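Week 4: Learning from demonstration, continued

Last week's Momlow policy did beautifully on a bare lab bench, a surface found in very few homes. This week we ask what happens when the same method meets a kitchen that has been lived in.

The Lenz split holds 40 demonstrations of one drawer task. We train on 37 and hold out the rest, which is a small test set, and the paper knows it. Each demonstration is cut into 2 phases, reach and pull, and each phase gets its own policy head.

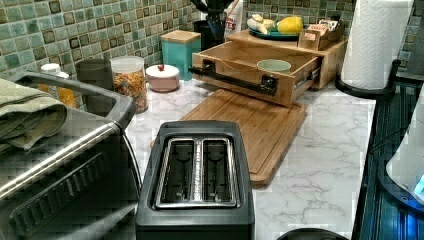
Fig. 2. Kitchen counter with the organizer drawer open and a small bowl inside.

Note how many things near the drawer are not the drawer. A policy that has learned "go toward the long bar" has a long black handle to aim for, and also a silver one on the toaster oven at the left. Serkau calls this handle confusion. Earlier papers called it noise and moved on.

The usual fix is to mask the background during training. It helps with the reach and does very little for the pull, where most of the error comes from contact.

Reading for September: the Serkau report, sections 2 and 4. Skip the appendix unless you enjoy calibration tables.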